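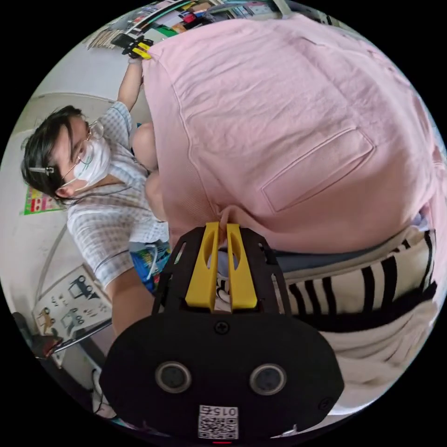 Rooms in Use is the ninth gallery in the Ollton Center for Domestic Life's series on bedrooms and the things kept in them. It is concerned with rooms as their occupants arrange them on an ordinary day, and in particular with fabric, which accounts for most of what the eye meets in a bedroom and very little of what is written about one. Pink fleece with a stitched pocket and bold black stripes on a cream ground are the kind of material considered in these pages. The fleece creases softly where the pocket is sewn down, and the stripe holds its line only until the cloth folds.

The gallery was prepared by Macarena Aravena, Curator of Furnishings, with notes by Somtochukwu Onyeka of the Textile Study Room. It may be viewed on this page or at the Figueroa Street reading room, where the accompanying folder is filed under number 716.

Notes on the Fabrics

Fleece. A knitted fabric with a raised surface, used for clothing and bedding alike. It is light for its bulk and holds a fold poorly, so it is seldom found lying flat in a room that has been slept in. Pockets are usually the first part to lose their shape, as the doubled layer is heavier than the cloth to which it is attached.

Stripes. Woven and printed stripes have long been favored for bed linen and house clothes. A wide stripe in strong contrast draws attention to every bend in the cloth. The Study Room holds a set of striped samples that visitors may handle on request.

Quilting. The stitching on the side of a mattress keeps the outer cover from shifting over the filling. It is normally hidden by the sheet and comes into view at the near edge of a bed, where the covers have been drawn up or have slipped.

The Bed by the Window

The second view takes in the wider room. Pale pink curtains stand at a bright window, and pink returns on the bed, where fleece lies over a patterned sheet and a white cloth with a mesh texture. The cream headboard carries small dark patterns.

A long pillow in yellow and white, printed with cartoon ducks and green letters, lies by the right wall. A stack of plastic bins in teal, blue, purple, and black stands against the same wall, and a light blue basket holds a folded gray cloth. A hand holds a yellow-handled screwdriver near the edge of the bed. 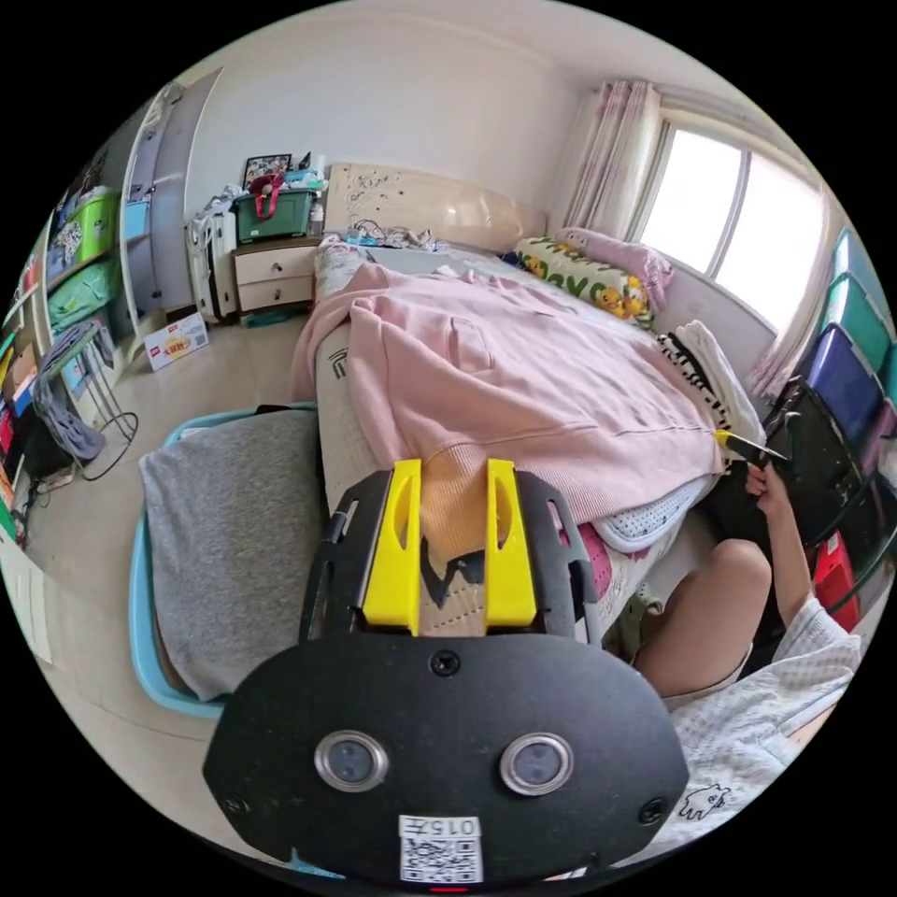
Color and Storage

Storage bought in stages rarely matches, and the Center's surveys record a good deal of mixed plastic. Uriel Gaete, who compiled the room inventories for this series, notes that color often takes the place of a label. Members of a household will ask for something from the blue bin or the purple one, and the system continues to work for as long as the bins stay where they are. Stacking saves floor space but favors whatever is on top. Items needed every day tend to migrate to an open basket, a chair, or the foot of the bed.

The inventories list storage under three headings: closed, open, and improvised. The last of these covers any surface on which things are regularly left, including the bed itself. Researchers consulting the inventories should note that an item is entered where it was found, and that no attempt was made to return it to its proper place first.

Pillows and Printed Fabrics

Printed pillows are among the hardest furnishings to date. Patterns of animals and birds remain on sale for many years and are often kept well after the rest of a bedding set has been replaced. The Center would be glad to hear from readers who hold sales catalogs with illustrated bedding pages, of any period. Loans can be arranged, and catalogs are returned once they have been scanned.

Related Material

Sebastián Montecinos has prepared a short reading list on curtains and daylight in small bedrooms, available at the Figueroa Street desk. The companion gallery, Headboards and Walls, will be added to this page in June.

Use of the Gallery

Text from this page may be quoted for teaching and study with acknowledgment to the Ollton Center for Domestic Life. Requests to reproduce pictures should be addressed to Natalie Tunstall, Rights and Permissions, with the folder number and a description of the intended use. Print runs of more than 4000 copies require a separate agreement.

Previous gallery: Kitchen Drawers
Next gallery: Headboards and Walls
Return to series list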